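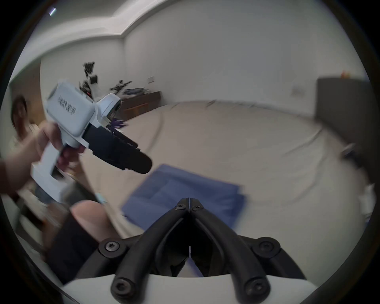
寝室の布もの、冬じたくの記録

こんにちは!前から「やるやる」と言っていた寝室の布もの総入れ替え、やっと終わりました。シーツ、カバー、毛布、タオルケット、それから行き先のよくわからない布たち。ベッドの上に全部出して、たたんで、しまう。やったことはそれだけなんですが、途中で写真を撮りはじめたら楽しくなってしまって、気がついたらものすごい枚数になっていました。その中から気に入ったものを選んで並べておきます。だらだら長いので、お茶でも飲みながらどうぞ。

写真はだいたい作業した順です。コメントは後からまとめて書いたので、ちょっと記憶があやしいところもあります(笑)。

掲載日 2023年11月26日

まずは押し入れから

押し入れの上の段
開けた瞬間です。去年の4月に「とりあえず」で押し込んだものが、とりあえずのまま冬を迎えようとしていました。扉を開けたら毛布がひとつ、こっちにゆっくり倒れてきたんですよ。お辞儀されたみたいで、思わず「どうも」と言ってしまいました。

押し入れの下の段
こちらはまだまし。来客用の敷きパッドと、圧縮袋に入れたはずの掛け布団。袋の口がゆるんでいたらしく、すっかりふくらんで元の大きさに戻っていました。あんなにがんばって空気を抜いたのに!

奥から出てきた紙袋
Memettiの紙袋です。駅前にあった布もの屋さんで、いまはもう場所が変わってしまったけれど、この袋の厚みが好きで捨てられません。中身は枕カバーが少しと、用途不明のひも。ひもは今回も用途不明のまま、袋に戻しました。

ラベルの名残
以前、養生テープに「夏・薄い」と書いて棚に貼ったんですが、その棚には冬の厚い毛布が入っていました。ラベルを信じて暮らしていなくてよかったです。テープの跡が少しベタベタしていたので、ぬるま湯でしぼった布巾で拭きました。

全部いったんベッドの上へ

山になる前
床に広げると埃がつくので、うちではいつもベッドを作業台にします。高さもちょうどよくて、腰がずいぶん楽なんです。低いテーブルでやっていた頃は、翌日の朝かならず後悔していました。

山になった後
はい、山です。どうしてこう、押し入れに入っていたときより多く見えるんでしょうね?毎年同じことを思っている気がします。夫が部屋をのぞきに来て、何も言わずに戻っていきました。

青いグループ
わたしは青い布に弱いんです。お店で青を見るとつい手にとってしまう。紺に近いの、空色っぽいの、洗いすぎて灰色に寄っていったの。並べてみると、自分の好みがこの年月でだんだん薄い色に移ってきたのがわかって、これはちょっとした発見でした。

生成りとベージュのグループ
こちらは夫の担当(選んだのが夫、という意味です)。目立たないけれど、結局いちばん出番が多いのはこの人たち。どの布団に合わせてもけんかしないんですよね。悔しいけど認めます。

どちらにも入らなかったもの
からし色のひざ掛け、えんじの座布団カバー、子ども用らしき小さな毛布。小さな毛布は姉の家から回りまわって来たもので、いまは冬の間だけ椅子の背にかけて使っています。肩にかけるのにちょうどいいんです、これが。

たたみ方のこと

前にこのページで「シーツのたたみ方を教えてください」というお便りをいただいたので、今回は手順も撮ってみました。といっても我流ですから、しっくりこなかったら好きに変えてくださいね。

ゴム入りシーツ、角と角を合わせる
両手を角の内側に入れて、片方の角をもう片方にくるっとかぶせます。わたしは長い間これができなくて、ずっと丸めて突っ込んでいました。コツは角の縫い目をちゃんと指先で探すこと。縫い目が見つかれば、あとはわりと素直についてきます。

四つの角が重なったところ
ここまで来たらベッドに置いて大丈夫。ゴムの部分を内側に折り込んで、だいたいの長方形にします。「だいたい」でいいです。きっちり四角にしようとすると、そこで嫌になってしまうので!

三つ折りにしたところ
棚の奥行きに合わせて幅を決めます。うちの棚に合わせると三つ折りがちょうどよかったけれど、浅い棚のお宅なら四つ折りのほうがおさまるかもしれません。最初の一枚だけ実際に棚に入れてみて、それを見本にして残りをたたむと早いです。

掛け布団カバー、まず裏表を確認
たたんでから裏返しだったと気づくと、とても悲しい。わたしは裏返しのまましまう派で、表にして中身を入れるときにくるんと返すつもりでいます。夫は表にしてしまう派。同じ棚に両方が混ざっているのが長年の悩みでしたが、今回は裏返し派が勝ちました。

カバーの中のひも
八か所のひもを結ぶタイプです。しまう前にひもの取れかけがないか見ておくと、寒い夜に慌てなくてすみます。ひとつ取れかけていたので、その場で縫いました。糸の色が違うのは見なかったことにしてください。

毛布はゆったり
毛布はあまり小さくたたまず、ふんわり二つ折りを繰り返すくらいにしています。ぎゅっと押すと折り目が残って、かけたときにそこだけ妙に冷える気がするんです。気のせいかなあ。でも気分の問題って、寝るときにはけっこう大きいですよね。

枕カバーにシーツをしまう
おそろいのシーツと枕カバーは、枕カバーの中に残り全部を入れて一組にします。これは本で読んだのか人に聞いたのか、もう思い出せないのだけれど、やってみたら本当に便利でした。夜中に「枕カバーどこ!」と騒がなくてすみます。

Birutėさんに教わったこと

ここで、Birutė Juškaさんのことを書かせてください。以前、Penroseという名前の小さな宿に泊まったとき、部屋を整えていたのがBirutėさんでした。ベッドがあんまり気持ちよかったので、帰る日の朝に図々しくもやり方を聞いたんです。そうしたら、その場で一枚ほどいて見せてくれました。

足元から敷く
シーツは足元から敷く、というのがBirutėさん流。頭のほうから始めていたわたしは目からうろこでした。足元をしっかり入れてから頭のほうへ引くと、真ん中にしわが集まらないんです。これは家に帰ってすぐ真似しました。

角を折る
平らなシーツの角を、封筒みたいに斜めに折って差し込むやり方です。教わったときは「はい、わかりました」と元気に返事をしたのに、家でやったら全然できませんでした。写真は今回四度目の挑戦で、右側はうまくいったほう。左側は撮っていません。

手のひらでならす
しわを伸ばすときは手の甲を使わず、手のひらを広げて真ん中から外へ。「なでるだけ。押さないの」と言われたのがずっと耳に残っています。わたしはつい力が入ってしまうので、毎回心の中で「なでるだけ」と唱えています。

いただいた布
お土産にと分けてくれた、織りのしっかりした小さな布です。もったいなくて使えずにいたのを、今回思いきって枕元の敷き布にしました。毎晩目に入るところにあると、うれしいものですね。もっと早くこうすればよかった!

サイズの話を少し

メモ帳
布のサイズを書いたメモです。買い物のとき必ず迷うので、今年から測って書いておくことにしました。棚の幅が80センチ、よく使うひざ掛けの長いほうが135センチ。このふたつがわかっているだけで、お店で腕を広げて悩む時間がなくなりました。店員さんもほっとしていると思います。

巻き尺
母の裁縫箱にあったもの。目盛りのはじめのほうが薄くなっているので、いつも10センチのところから測って引き算します。新しいのを買えばいいんですけどね。この巻き尺、手ざわりがいいんですよ。

買い足したもの
Erkenの敷きパッドを一枚だけ買いました。値段は3794円。予算より少しはみ出しましたが、裏のゴムが太めで、寝返りをうってもずれにくそうだったのが決め手です。色は生成り。夫が満足そうにうなずいていました。

もうひとつ買い足したもの
こちらは1716円の収納袋。透明な窓がついているのを選びました。中が見えるとラベルを書かなくていいので、「夏・薄い」の悲劇はもう起こらないはずです。窓が手前に来るように入れるのを忘れなければ、ですが。

しまう、の巻

棚に戻す前に拭く
棚板をさっと拭いて、扉を開けたまましばらく放っておきます。その間にお茶を淹れて、おせんべいを食べました。この休憩を入れるのと入れないのとでは、後半の機嫌がまったく違います。

上の段、完成
季節はずれのものを上へ。夏のタオルケットと薄いカバー類です。取り出すときに雪崩が起きないよう、今年は積む高さを控えめにしました。手前に少し隙間があるのは、わざとです(入りきらなかったものを後で足すため)。

下の段、完成
毎週のように使うシーツの組はこちら。たたんだ輪のほうを手前に向けて立てて入れると、本の背みたいに見えて選びやすいです。青い組と生成りの組を左右に分けたら、それだけでずいぶん片づいて見えました。

隙間の石けん
使いかけではなく、包みを開けていない石けんを布の間に置いています。香りがほのかに移って、シーツを替える日がちょっと楽しみになるんです。香りの強いものだと眠れなくなるので、おとなしめのを選んでいます。

手放すもの
薄くなってしまったシーツは切って雑巾に。布の端を少しだけ切って、あとは手でびーっと裂くのが好きです。気持ちいい!音を聞いた夫がまたのぞきに来ましたが、今度は「おれもやる」と言うので半分ゆずりました。

迷ったもの
どうしても決められなかったのが、角の一か所だけほつれた青いカバー。直せば使えるし、直すのは面倒だし。結局かごに入れて「今月中に直す」と決めました。これを書いている時点で、まだかごの中です。

ベッドが整いました

敷きパッドをつけたところ
新入りの敷きパッドです。写真だと地味ですが、手を置くとふかっとします。端までぴんと張れたのがうれしくて、何枚も同じような写真を撮ってしまいました。そのうちの一枚。

シーツをかけたところ
足元から、なでるだけ。足元から、なでるだけ。Birutėさん、見ていますか。

枕のまわり
枕は立てかけずに寝かせて置くのが最近の気分です。いただいた布もここに。読みかけの本を置く場所がなくなったので、本は椅子へ移動しました。椅子の上のものは、また別の場所へ移動しました。

ひざ掛け
からし色のひざ掛けを足元に斜めにかけてみたら、急に宿っぽくなりました。夜になると「邪魔だね」と言ってどけるんですけど、昼間に部屋の前を通るたびににやにやできます。

夕方
作業が終わったころには、もう電気をつける時間でした。Plulhamは日が落ちるのが早くて、この季節は午後がほんとうに短いんです。午前中から始めればよかったのに、のんびり朝ごはんを食べていたのが敗因ですね。

おまけ

翌朝
よく眠れました!と言いたいところですが、新しい敷きパッドがあたたかくて、朝は布団から出られませんでした。目覚ましを止めてからの記憶がありません。朝ごはんはトーストだけになりました。

翌朝の押し入れ
念のため開けてみました。倒れてきませんでした。毛布よ、えらい。

お便りについて
たたみ方のことで「うちはこうしているよ」というのがあったら、ぜひ教えてください。とくに、大きな掛け布団カバーをひとりでたたむ方法!わたしはいつもあごで端を押さえていて、そのせいで写真に撮れませんでした。次は台所の布巾と、引き出しのいちばん下を片づける予定です。写真がたまったらまた載せますね。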